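Skunwood cloth

Skunwood cloth is a plain-woven household linen named after the village of Skunwood, where it has been made for generations. It is used for tea towels, bolster covers, bread wraps and table runners, and it is loved for the way it softens with age – a well-used piece can feel almost like brushed cotton!

Origins

The village stands on the River Keton, whose slow, shallow bends were ideal for soaking flax. Early weavers worked at home on narrow looms, which is why the oldest surviving pieces are long and slim, often with a seam down the middle where two widths were joined. The Gunduto mill opened upstream and brought wider looms, and in its best year it sent out 2,393 bolts. A wonderful collection of 619 samples, many still with their paper tickets, is kept at the Iyer Museum in the village.

Weave and colour

The classic cloth has 21 threads to the centimetre. Undyed pieces range from oatmeal to a pale cream, depending on how long the flax was left in the river and how much sun the finished cloth was given. Bleaching on the grass was done in May, when the dew was heaviest, and took nine nights. Coloured stripes came later and were nearly always blue.

Folding and storage
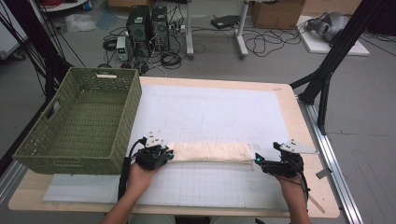

Skunwood households had their own rules for putting linen away, and these are a delight to read about. Sheets were stacked with the fold facing the wall, and small cloths were tied in bundles with tape. Longer pieces were folded or rolled lengthwise into a soft, narrow bundle, much like the cream-coloured cloth shown held at both ends, wrinkles and all. Two people usually did the job together, one at each end – a brisk tug first, then the fold. Dried lavender went between the layers, and the cupboard was aired every January.

See also: Flax retting; Grass bleaching; Keton valley looms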